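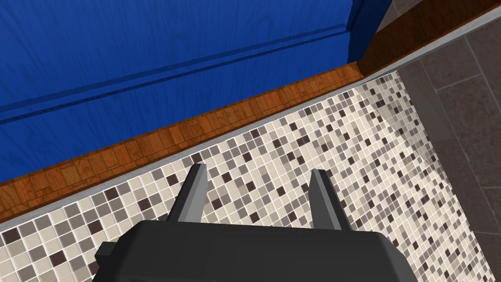 FLARNVILLE, July

Home Tips Kitchen Workshop Laundry Garden Contact

Cleaning and Regrouting a Mosaic Tile Surface

Mosaic tile has a lot more grout in it than ordinary tile, and grout is the part that gets dirty. Most complaints about a mosaic counter or tabletop looking old are really complaints about the grout lines. Clean those first before you decide to replace anything.

Routine cleaning

Sweep or vacuum off the grit. Wipe with warm water and a few drops of dish soap, then go over it again with plain water. Soap left behind turns into a gray film that holds dirt, and a second rinse takes less time than scrubbing the film off later. Dry with an old towel.

Keep vinegar and lemon juice away from marble or limestone mosaic. They etch the stone and the marks don't wipe off. On glazed ceramic and glass the tile can take it, but the grout wears down over time, so I leave vinegar out altogether.

Stained grout

Mix baking soda with water until it is about as thick as toothpaste. Work it into the lines with a stiff nylon brush and leave it for 10 minutes. Scrub in short strokes, rinse, and let everything dry before you judge the color. Wet grout always looks darker.

For coffee, tea or tomato stains that stay put, use oxygen bleach powder dissolved in warm water. Pour it on, wait 30 minutes, scrub and rinse. Read the label first if you have natural stone. Never mix it with any other cleaner, and open a window.

Skip wire brushes and steel wool. They scratch glass tile, and the broken bits of wire rust in the joints.

Loose tiles

Tap across the surface with the handle of a wooden spoon. A loose tile sounds hollow. Lift it with a thin putty knife, scrape the old adhesive off the back and out of the hole, and set it again with a dab of thinset. Press it level with its neighbors using a flat scrap of wood. Leave it overnight before grouting.

Save every whole tile you take out. Matching a small mosaic years later is hard. I once went through 122 tiles in a salvage bin at Tedeneo and came home with 2 that fit.

Regrouting

Scrape out the crumbling grout to at least two-thirds of the depth of the tile. Vacuum the dust. Dampen the joints with a sponge, but don't leave puddles. For joints narrower than 1/8 inch use unsanded grout – sanded won't pack in properly and can scratch a polished face.

Spread it with a rubber float held at an angle and work diagonally across the lines. Wipe with a sponge that has been wrung out hard. Too much water at this stage washes the color out and leaves pale patches. Buff off the haze with a dry cloth once it has set up.

Give new grout the full curing time on the bag, then seal it. I have used the Kauppinen penetrating sealer with a small foam brush. Wipe any extra off the tile faces before it dries.

Comments (3)

trivetlady
Does the baking soda paste work on black grout? Mine has gone chalky.

Flarnville Tips
It will clean it, but chalky usually means mineral deposits or soap film. Try two plain water rinses first. If the color is gone, a grout colorant is the next thing.

benchdog_ray
Old toothbrush works for the corners. I get the nylon brushes from Trurketti, the narrow ones.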